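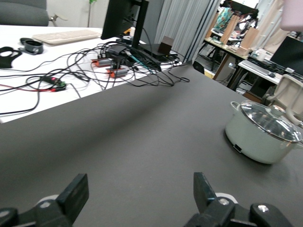 Mint-green pot with a glass lid.

Glass pot lid
By Wing-sze Chang, March 7, 2019
Last updated: November

A glass lid is a see-through cover for a cooking pot, usually with a metal rim and a knob on top. I love them! You get to watch your rice without letting the steam out (I own 6, which is plenty). Many have a little vent hole too, so the pot doesn't rattle.

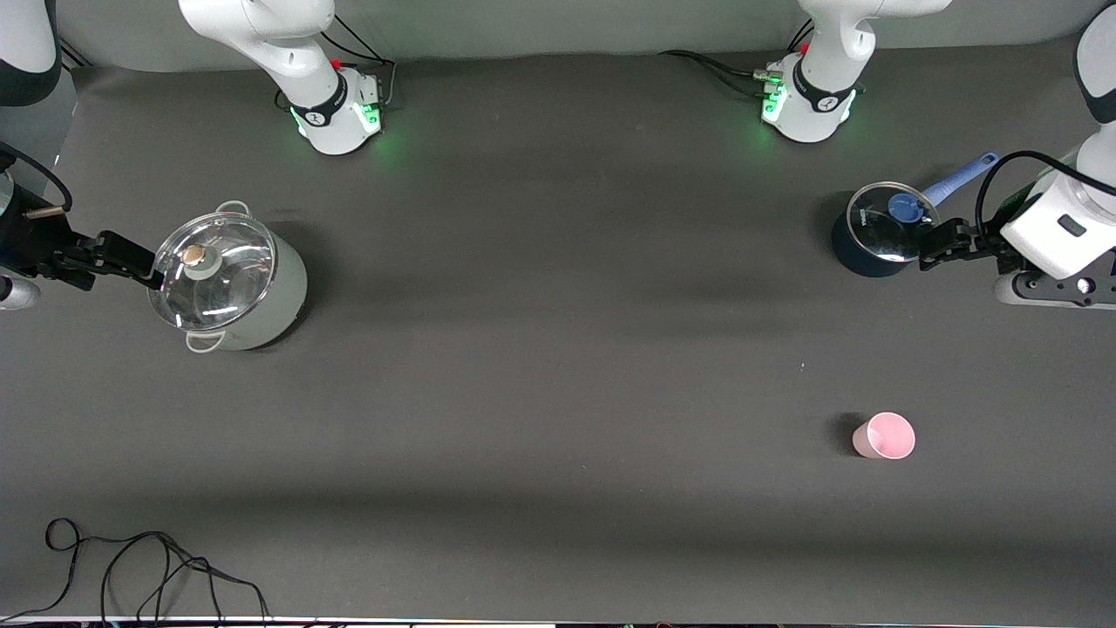
Can a glass lid go in the oven?
It depends on the knob, so check the maker's heat limit first. Plastic knobs usually give out before the glass does.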